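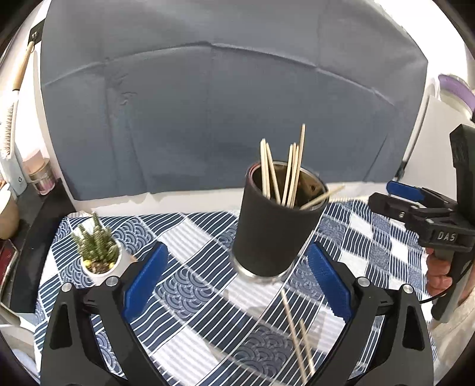 Florin Ursu
Bench notes, table setup and small storage

2020-06-01

Skewer cup again. The plan from the Janonlow meeting was that sticks kept upright in a heavy cup would be quicker to get at than sticks in a drawer. I still don't buy it. The cup is fine, black with a steel base band and a steel rim, but the mouth is wide for a bundle this small, so the sticks fan out and one ends up leaning far over the rim. Fill it up and they might stand straighter. Then try pulling out just one.

The cloth I like even less. Navy and white, stripes and wave scallops in a checkerboard – pretty enough, and a bad surface to find a thin stick on. I asked for plain in October and was told the pattern hides stains. Does it? No one has shown me a stain test.

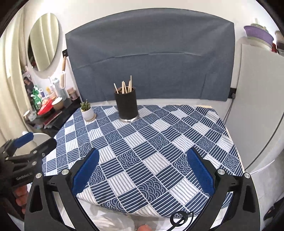
Skewer cup toward the back of the table, succulent on its cork coaster to the left.

The coaster can stay. The plant I'd move to the shelf, as it takes up a corner and does nothing for the job.

Drotitz sells the skewers in boxes of 2000, order line 969. Stestimmont says theirs are smoother. Maybe, but I want to handle a few before we switch.

To do: try a narrower cup, same sticks. Borrow a plain cloth. Ask again who picked this one.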